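Posted in November
by the Haldane Street Baker

I've been trying to get my grandmother's rye bread right for most of the fall, and I think I'm finally close (close enough that my husband asked for seconds, anyway!). She grew up in Drarnitz and never wrote anything down, so all I have is what I remember from standing at her elbow when I was 8, plus a card in my aunt's handwriting that says "flour until it feels right." Thanks, Auntie.

My first few loaves were bricks. I blamed the flour, then the oven, then the weather, and it was the starter all along, poor thing. It wanted two feedings a day and a warmer spot, so now it lives on top of the fridge and has perked right up.

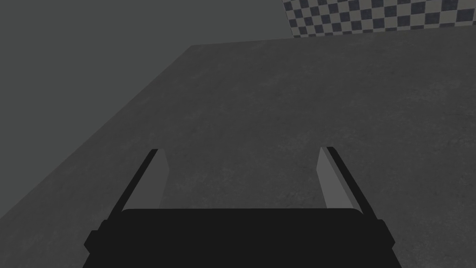
I've also stopped rushing the cooling, which is hard when the whole house smells like caraway. Rye really does want to sit overnight, wrapped in a towel, and the slices come out so much cleaner the next morning. Next I want to try it with the coarser flour they sell at the mill in Dunum, and maybe a spoonful of molasses.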